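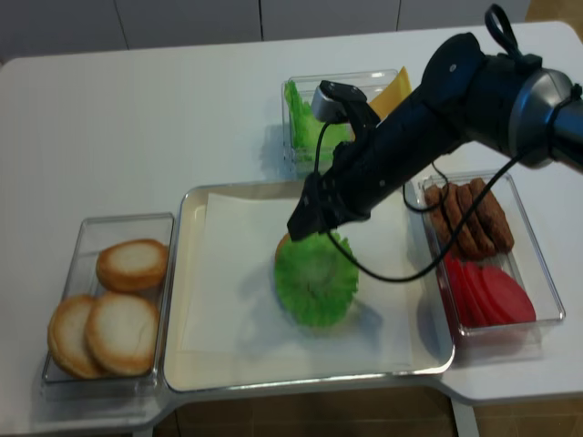 Office of Public Safety Research, Product and Program Reviews

Nutano Threat Reporting Platform: Review for Municipal and Campus Users
Feb 25, 2021

Nutano is a subscription service that collects reports of threatening behavior from the public and routes them to the agency responsible for acting on them. It is marketed to city governments, school districts and operators of public venues. This office evaluated the product over one reporting period at the request of the Hundska city administration, which was considering it as a replacement for its telephone tip line.

Reports may be submitted by web form, text message or recorded call. Each is assigned a category, such as a threat against a named person, a threat against a place, or concern about a person's access to firearms. A duty officer then reviews the report and closes it, holds it for further information or refers it to law enforcement. Nutano does not score or rank individuals, and this office considers that a sound decision. Earlier products in this field attempted to do so and drew justified objections from civil liberties groups.

During the evaluation the platform received 979 reports. The duty officers found the review screen clear and the referral process quick. Duplicate reports on the same incident were grouped correctly in most cases, although reports submitted in different languages were often left separate and had to be joined by hand. The search function is weak. It does not recognize alternate spellings of a name, a serious shortcoming where the same person may be reported by several people over several months.

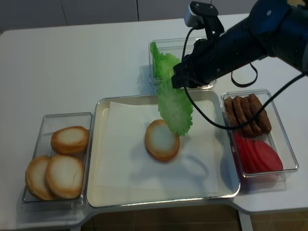
Privacy and Civil Rights

Closed reports are kept for 13 months and then deleted. The retention period can be shortened by the agency but cannot be extended without a written request to the company. Access logs are complete and can be exported for outside audit.

The category list deserves more care. The version supplied to us included an entry for "religious or foreign extremism" with no matching entry for other forms of political violence. Reports about worship, dress or travel were being placed there with no threat described. The company revised the list at our request, and agencies using an older version should ask for the update before opening the service to the public.

Cost and Support

The base license is $3,000 per year for a jurisdiction of any size, with a one-time setup fee of $2,000. Training materials are included. Telephone support was courteous but limited to business hours, and a tip line must be staffed at night. The competing product from Trunier offers overnight support at a higher price, with a less usable review screen. Noiphan, the third product considered, was withdrawn by its maker in September and was not tested.

Recommendation

Suitable for agencies that already have trained staff to read and act on reports. Agencies without such staff should not purchase this or any similar product until those positions are filled. Approval for Hundska is recommended on condition that name search is improved and that overnight support is written into the contract.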